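Date: 2019-06-06
Subject: Re: reproofing old jackets, wash-in or spray?

> I have a shell that's about eight years old and it wets out on the
> shoulders after half an hour of drizzle. I've washed it twice with
> ordinary liquid and it seems worse than before. Is it worth buying
> reproofer or is the jacket finished? And if I do buy some, wash-in or
> spray-on? I've seen people swear by both.
>
> Also, is the tumble dryer safe? The label has mostly rubbed off.

I've done four coats over the last couple of years, so I can answer some of this.

First, the ordinary liquid is probably your problem. It leaves a residue on the face fabric and the residue pulls water in. Before you buy any reproofer, run the jacket through two plain rinses with nothing in the drawer, and clean the drawer out beforehand. Pull it right out and scrub the bit underneath. Mine had a grey paste in it that must have been going into every wash. Then wash it once with pure soap, the sort sold for technical clothing, and rinse again. Dry it and flick some water on the shoulders. If the water beads, you can stop there and keep your money.

If it doesn't bead, look at the inside before you spend anything. Turn the jacket inside out and check the seam tape at the shoulders and round the hood. Tape lifting at one end can be stuck back down. If the lining is flaking or coming away in patches then the membrane has gone and no reproofer will help.

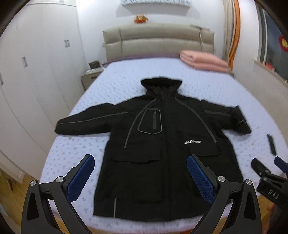
On wash-in or spray: I use spray for anything with a lining that's meant to soak up sweat, and wash-in for plain shells with nothing much inside. Wash-in coats both faces, so a wicking lining stops wicking. Spray takes longer and you have to be patient round the cuffs and under the flaps, where it's easy to miss a strip. Do it on a hanger outdoors, jacket damp, zips closed, and wipe off the drips after two minutes or they dry as white marks. I got through 200 ml on a long coat and would have liked a bit more for the hood.

I've tried two brands. Primonard was fine and lasted a winter. Firkutel smelled strongly for a week and I had to redo the shoulders in February. That may have been my fault for not rinsing enough, so don't take it as a proper test.

The dryer is the part people skip. Most of these treatments want some heat to set. With a worn label I'd go low, twenty minutes, and stay in the house. If you don't have a dryer, an iron on its coolest setting with a tea towel between works — slow, but it works. Don't iron over printed logos or reflective strips, they lift.

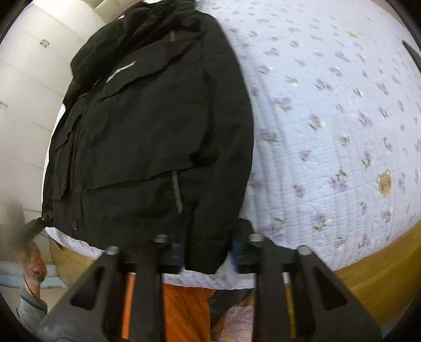
Storage matters too. Don't leave it in a stuff sack from one autumn to the next. The creases crack the coating along the same lines each time. Hang it on a wide hanger, or fold it loosely on a shelf.

Cost, for comparison: soap and spray together came to less than a quarter of what the repair shop in Gralutton quoted me for cleaning and reproofing. They do resew cuffs and replace main zips at a fair price, though, and I'd use them for that. Ring before you go, they shut at odd hours.

One thing I haven't worked out is how to get old sun cream off a collar. Soap flakes and a nailbrush shifted part of it and left a ring. If anyone has managed it without spoiling the fabric I'd like to hear what you used.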